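4.2 Does the order of goals matter?

We honestly expected this part to be boring. Faklow picks its next subgoal from whatever the arm can reach, and Tirkitz, our baseline, just takes them in the order they come. So we ran both in simulation on the same 1107 layouts, 200 steps each, and let Cosmin Stanciu's scoring script sort it out.

Faklow won on most layouts, but the gap nearly closed once the small cubes sat close to the big ones. Our first guess was a bug - it wasn't. The planner kept choosing approach paths that looked short and then spent its steps backing out of them.

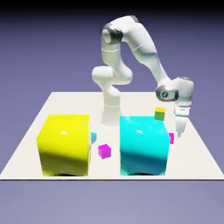
Figure 13. A layout from the crowded set, with two large and four small cubes.

Adding a clearance term to the reach score fixed a good part of this, and we kept it for everything that follows. Eun-seong Shim also tried training on about 1000 extra crowded layouts instead, which helped less than we'd hoped and took far longer to run.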